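Speaker notes - Wivcombe robotics club, end of year talk
Slot: 18 minutes, then questions. Don't run over, the room is needed at four.

Opening. Say hello, say where we're from, skip the history of the club. They've had the leaflet. Go straight to the question on the first slide: did the folding project teach anybody anything, or did it just look good on the open evening table?

My own answer is that it taught a fair amount, but less than the report says, and in different places. Say this early. People relax once they know they aren't going to be sold something.

Background, keep it short. The task came from the Promport schools challenge. Teams had to get an arm to pick up a piece of cloth, lay it flat and fold it once. One fold. It sounds like nothing and the students said so in September. By February they'd stopped saying it.

The rules gave us the cloth size and the time limit and very little else. Mention that the scoring counted a fold as good if two corners landed near each other. Near was never defined. I wrote to ask and was told to use common sense, so every school used its own. Pause here, someone usually laughs.

The number. The report claims 548 grasps over the year and that figure is right, I checked the log sheets myself. What I object to is how it gets used. A grasp in our log means the fingers closed and there was cloth between them. It doesn't mean the cloth was held in a way that was any use for folding. Those are very different things and we had one column for both.

Next slide is the gripper view. Leave it up while talking about corners.

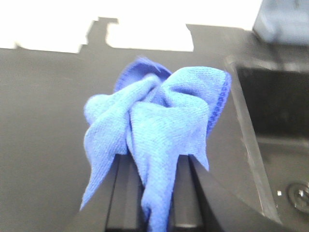
It counts as a success if you ask me, the cloth is off the table and that's all the sheet wanted, was how one of the Year 10s put it when I first raised this, and I have to admit that by our own rules the argument was sound. Read it out as it was said. Then ask the audience what they'd have written in the box.

My point is that a bunch in the fingers is the easy part. To fold, you want to hold one corner, know which corner it is, and know where the other three have gone. With the cloth gathered up like this there are points hanging down on both sides and a tail between the fingers, and you tell me which one to lay down first. The students could do it by eye. Their program couldn't, and for most of the year they mixed up the two.

Worth saying a word about the hem. The patterned border down one side is a darker blue than the rest, and one group wanted to use that to find the edge. Good idea, and their own. It worked well on the bench in the morning and badly after lunch when the sun came round. They blamed the code for three weeks. Then somebody pulled the blind down. I tell this one against myself, as I was also blaming the code.

(If short of time, drop the next bit.)

The Ornholm software. We used the free school version. I've no great complaint about it, but the manual is written for people who already know what they're doing, and the worksheets are written for people who will never need to. There's nothing in between. We ended up writing our own notes, 18 pages, and those are on the club site for anyone who wants them. Warn them that page 11 is wrong.

Money. Somebody always asks. The club had 400 pounds from the Charbonneau fund and spent nearly all of it on finger pads and a second power supply. The arm was on loan. So when people say a school can do this for 400 pounds, no it can't, and I'd like that claim taken off the poster.

What the students got out of it. Go slowly here, this is the part I care about.

They learned to keep a log. A poor one, but they kept it, and when we rewrote the sheet in March with separate boxes for "lifted", "one corner" and "bunched", they could see straight away how little of the first term's work told them anything. We then did a fresh run of 100 attempts with the new sheet. I'm not going to put the result on a slide. A single run in one room with one cloth would be quoted as a pass rate by the end of the week, and I've seen that happen with the last lot of numbers.

I'm less sure they learned much about robotics. Two or three did. The rest learned to copy a program, change a value and press go, and were pleased when it moved. I'm not sneering at that - I was pleased too. But the report calls it "engineering thinking" and I'd want to see some evidence first.

Next year. Same task, I think, with a stiffer cloth to start with and the floppy one kept back until spring. New log sheet from the first session. Blind down.

Things to bring: the clicker, spare batteries, old and new log sheets side by side for the back table, the cloth itself.

Questions. If asked whether we'd enter Promport again, say yes, if they define "near".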